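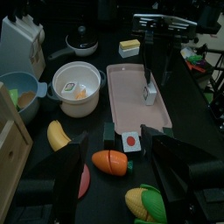

Danditz asked, on reading the last report, why the episode count matters if the policy still drops things, and whether the money would be better spent on a second test bench. The short answer is that the count by itself does not matter much. The spread of starting layouts does, and most of this period went into that.

## Collection

We recorded 2,567 episodes on the two-arm bench at Alside. After review, 1,264 were accepted into the training set. The main causes of rejection were:

- operator pauses longer than the limit set in the protocol
- wrist camera frames out of step with the joint log
- both arms reaching for the same item

The second cause was a clock fault on the left arm's recorder. It has been fixed, and episodes recorded after the fix pass the timing check. The older ones can't be recovered.

All tasks use the toy kitchen set. Layouts are deliberately crowded, with food pieces, cookware and small printed blocks sharing the black tabletop. Zomon had questioned this, as a sparse table gives cleaner demonstrations. We tried both. The model trained on sparse tables did well on sparse tables and poorly on anything else, so the sparse layouts are now kept for calibration only.

## Labelling

Each accepted episode carries a written instruction and a success flag. A second labeller checked 106 episodes against the first. Most disagreements were over what counts as "placed" when an item rests on a rim. The guide now says that an item on a rim is not placed – the earlier labels are being revised to match.

## Open items

- Dark items on the dark tabletop are still hard to segment in the wrist view. A lighter mat is on order.
- Handovers between arms are under-represented.
- The Kim storage server is nearly full. We request approval to move raw video to the cheaper tier.

## Next period

Collection continues at the same rate, with handovers given priority. The second bench stays on hold until the revised labels are in. A held-out test on unseen layouts is planned for March, and its results will go in the next report.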